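Ornano Tabletop Odds and Ends: read me first

Hi, and thanks for downloading this! Ornano is a picture set of everyday stuff sitting on a table. Bathroom stuff, desk stuff, kitchen stuff, whatever ends up in the same drawer in a normal home. I put it together because every household set I tried was either all kitchen or all office, and my own junk drawer has never respected that line.

What you get

There are 3149 pictures in two folders. The big one is called mixed and has things from different rooms lying together. The small one is called pairs and sticks to things that belong with each other, like a box and what came in it, or a pen and its cap. If you only want to poke around, start with pairs. It unzips a lot faster.

Every picture has a plain text file with the same name, and in it is a list of the objects in ordinary words. I wrote "toothpaste tube" and "toothpaste box" as separate entries all the way through, even when they're side by side, so please don't merge them unless you really mean to. I merged them once in October and spent a whole evening pulling them apart again.

Words I settled on

Cup means paper or plastic, no handle. Mug has a handle. Sponge is the kitchen kind; the bath kind is listed as bath sponge. Marker and pen are different things (I know, I know, some of them could go either way, and I went with marker when the barrel was fat). Carton was in the first lists and is now box everywhere. Photo and postcard were a headache, so anything flat with a picture and a border goes under card. If you find a stray "carton" or "postcard" left over, that's a bug, send it to me!

An object is tagged open if you can see into it and closed if you can't. Upside-down cups get their own tag, flipped, which I added late, so the older lists may be missing it.

Tablecloths and backgrounds

I like a tablecloth, and you'll see that pretty quickly. Checks are harder than plain cloth for anything pale, and the white caps on tubes are the worst of the lot.

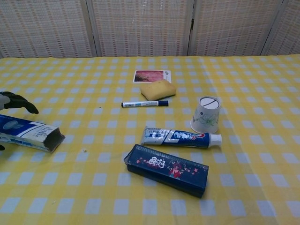

The cloth isn't listed as an object, and neither is whatever stands behind the table. If you need those, there's a separate background list from Feyisa, which was the earlier version of this set. The names match up, but Feyisa stops at picture 2000, so everything after that has no background entry yet. I'm working through them on weekends, slowly.

Known problems

Printed text on packages isn't typed out anywhere. The lists also say nothing about which thing is on top of which, so a sponge resting on a card is simply "sponge, card". And 90 pictures in mixed have the old Collent spelling of the file name, with a dash where the underscore should be. The script in the tools folder fixes that if you run it before anything else.

Changes

Version 2, Thu 21 November: flipped tag added, cartons renamed, Brikis folder layout dropped for good.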